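Taking a group to a robot open day – what should we ask to see?
Asked in Robots and Automation, 2 answers, 679 views

I run an after-school club in Brorkgate and we have been offered a morning slot at the Dismont open day in May. There will be 13 of us including me. I have the one-page flyer and it says "live tabletop demonstrations, small arms, questions welcome" and not much more.

The kids are between eleven and fourteen. A few of them have built wheeled kits before but none have worked with an arm. I have no engineering background myself. What I would like to know is how long a group usually gets at each table, what is worth asking the people who run the demos, and if there is anything we should do ahead of time. Last year I took a group to a factory tour and they spent most of it behind a yellow line, so I would like this one to go better.

Rebecca Barbieri

Answer 1 (accepted)

I helped at the tables last May and went again as a visitor in the fall, so this is from both sides.

Time first. A group your size will be split in two. Each half gets a bit over ten minutes at a table, then you swap. If you get the early slot, take it. By eleven the hall is loud and the people at the front have answered the same five questions all morning.

The tables are small. Expect short arms that you could carry under one arm, and everyday things to work on. Stand on the side, where you can see the gripper and the object at the same time. From the front, the arm hides what it is doing.

Things worth asking:

Can we see that again with the object turned the other way? Small changes like this tell you more than the prepared run does.

Is a person steering it, or is it running by itself? Both happen at Dismont and the signs don't always say which. In the steered ones there is often a second arm that the operator moves by hand, and the kids may get a turn if you ask early.

How many practice runs went into this one? At the Gekex table last year the answer was 1,677, and it got a better reaction from the visitors than the arm did.

What does it do badly? Most of the people there are happy to show you. Shiny things and soft things usually come up.

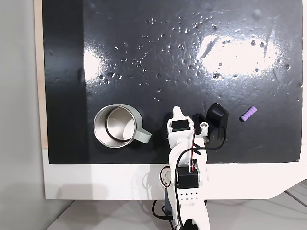

How close can visitors stand to the arm?
Behind the tape on the floor, which is one long step back from the table. Staff will call one or two people forward at a time if the arm is stopped.

For preparation, have each kid write down one guess before the demo starts, such as which object it will have trouble with. It keeps them watching. Bring pencils, there are none on site. Bags go in the room to the left of the entrance, and the drinks machine only takes coins.

Natsumi Ikeda

Answer 2

Went with my nephew. It was ok. The Kubíček talk upstairs was too long for kids, skip it and do the tables twice. Parking behind the building was full when we got there so we used the street. Don't know about groups, you should email them.

Comment from Rebecca Barbieri: Thank you both. I have asked for the early slot and will skip the talk. Does anyone know if the hall has a step at the entrance? One of ours uses a wheelchair.

Comment from Natsumi Ikeda: Two steps at the front, ramp on the parking lot side. Ring the bell there – the door is kept locked.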